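Re: [sodbridge-neighbors] Anyone heard from the river side?

On May 25, 2018, Kazuhiro Oshima wrote:
> Is the lower road open yet? My aunt is at the Fekete end and her
> phone has been dead since the storm came through.

Dear Kazuhiro and everyone,

I'm so glad you wrote. I drove down this morning and the lower road is open as far as the Brokora turnoff, one lane only, and you'll want to go slowly – there is still a big sycamore lying half across the shoulder. Past that it's on foot. The Fekete end has water but no power, and the people I talked to were tired but all right. 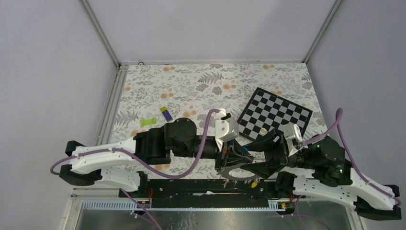 SHELTER AND SUPPLIES

The school gym took in roughly 400 people the first night and had 50 still there when I stopped by. They have plenty of blankets, bless everyone who brought them, but could really use diapers and phone chargers. The county's last notice said 1445 homes were without power, mostly on the river side, and it's a good deal worse than what we had in March.

Send me your aunt's street and I'll knock on her door tomorrow – it's no trouble at all, I'm going back anyway with soup.

Warmly,
Da-eun So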